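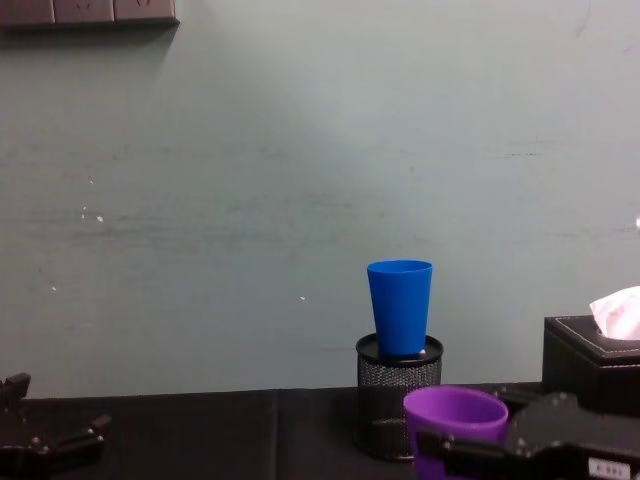
Chapter 6
Two Arms, One Table

In Chapter 5 you drove a single arm from one marked point to another and recorded how far it missed by. The arm was alone on the table and there was nothing in its way. From this chapter on you will work with a pair of grippers and with objects that can be knocked over, and most of your time will go on the objects.

The task is called cup stacking, although only part of it is stacking. Your team has a mesh pen holder and two plastic cups, one blue and one purple. The blue cup has to end up standing on the rim of the pen holder, open end up. The purple cup has to be picked up from the near side of the table and set down on a target that your teacher will give you on the day. Either arm may do either job, and a cup may be passed from one arm to the other.

The chapter follows the work of the robotics club at Preltthorpe, where this task has been part of the autumn project for several years. Extracts from the club's notebooks appear in Sections 6.3 and 6.5. The spelling has been corrected and the sketches redrawn, but the measurements are the students' own.

What you should know before you start

You will need the gripper calibration from Section 4.2 and the table of joint limits at the back of the book. If you have not calibrated since the last session, do it again. You should also be able to save a position, name it and return to it without looking up the commands.

By the end of the chapter you should be able to:
choose an approach direction for a tapered object
set a closing width for a thin plastic wall
explain why two arms need an agreed waiting position
write up a failed attempt so that another team can repeat it

6.1 Looking at the objects

Handle the cups yourself before you let the grippers near them. A cup of this sort is wider at the rim than at the base, so two flat fingers closing on its side do not meet a vertical wall. They meet a slope. If the fingers close hard, the cup tends to ride down between them. If they close gently, it may tilt when it is lifted. Try this with two rulers held one in each hand and you will feel both effects.

Now stand the blue cup on the pen holder. It need not be centred to stay up. A cup that sits a little to one side counts as placed, provided it remains there for the full waiting time when both arms have withdrawn. Push it sideways a small amount at a time and find the point at which it falls. Write that distance down, because it is the error your program is allowed to make.

The pen holder is a harder object than it looks. The mesh is light, and a finger that brushes it on the way past will move it. Ebbe Kristiansen's team lost most of a session in February to a holder that had shifted between runs. Their program was correct and the holder was in the wrong place. They now check it against a paper template before each attempt, and you should do the same.

6.2 Sharing the table

Two arms that can each reach the middle of the table can also reach each other. The simplest rule is that only one arm at a time may be over the middle. The other stays at its own side in a saved position, which in this book is called WAIT. Name it WAIT_L or WAIT_R according to the arm.

Songül Ateş, who teaches the Preltthorpe group, asks for both waiting positions to be tested before any cup is put out. Run each arm in and out at low speed while the other is parked, and watch the elbows as well as the fingers.

Set the speed limit to 200 for all the work in this section. You may raise it to 500 in Section 6.4, once your teacher has signed your log sheet.

Activity 6A

Work in pairs. One person drives and the other keeps the log.

1. Place the purple cup on the near side of the table, open end up.
2. Send the left arm to WAIT_L.
3. Bring the right gripper in slowly with its fingers open until one finger is on each side of the cup.
4. Stop. Record all the joint values before you close the gripper.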